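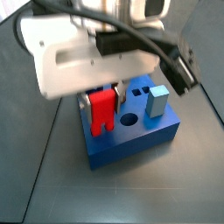

*Red two-legged peg held over the blue board, fixed view.*

Most arguments about demonstration data concern volume. At Hosturon we passed 142 insertion episodes in December, and the total says little about what the policy was shown. Coverage of the approach matters more. A set in which every peg arrives square to its slot teaches one trajectory with noise added.

I would fix the board layout for a block of 24 episodes, then change one thing. Peg order is a cheap variable. Board position is a better one, as it alters the reach, the viewing angle and the shadow all at once.

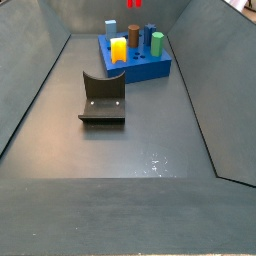 ## Keep the poor approaches

The Lamptey protocol discards any episode with a regrasp. I think this is a mistake. Of the 47 episodes we labelled as hesitant, I would keep all but the 2 with dropped frames. Corrections near contact are the scarcest behaviour in the set — and the first to be filtered out.

The wrist view deserves the same patience. Legs of unequal apparent length are a useful orientation cue, and downsampling to the Wolo default blurs the gap between them.
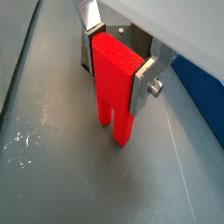 *Same peg shape in the grip, wrist view.*

Storage is cheap. Log both views at full resolution and leave the pruning until after training.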